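How I sort odds and ends into one big bin

I've got a terrible habit of keeping half-used bits of everything in little boxes, and then never finding any of them again. So this June I gave up on the little boxes (all 9 of them!) and went over to one large grey bin that lives on the wooden worktop.

First job, tip everything out and be ruthless. Anything cracked goes. Then put back only the pieces you'll want this week, one layer deep, so nothing ends up hiding underneath. I stick to two sorts at a time, and it helps no end if they're different colours. Mine at the moment are reddish-brown bars and dark green pieces, and I can tell them apart from the doorway.

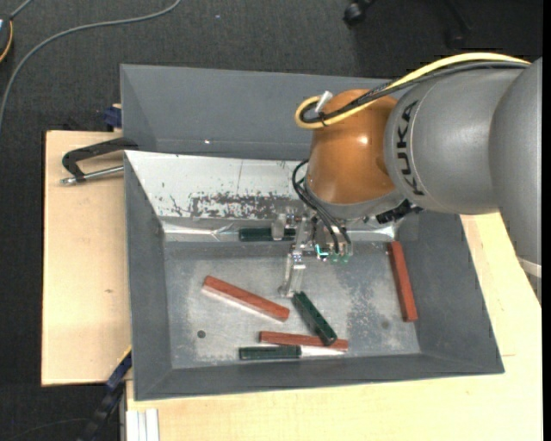 A reader in Vestness wrote to say she'd tried the single layer and found her pieces slid into a heap whenever she moved the bin, so now she lays an old tea towel in the bottom first. I've pinched that idea and it works a treat – just smooth it flat before you start loading!

Once the bin's filled, leave yourself a hand's width of clear space at one end. You'll need it for shuffling things about. Spares go in a lidded tub under the bench, and I top up from there every 2 weeks.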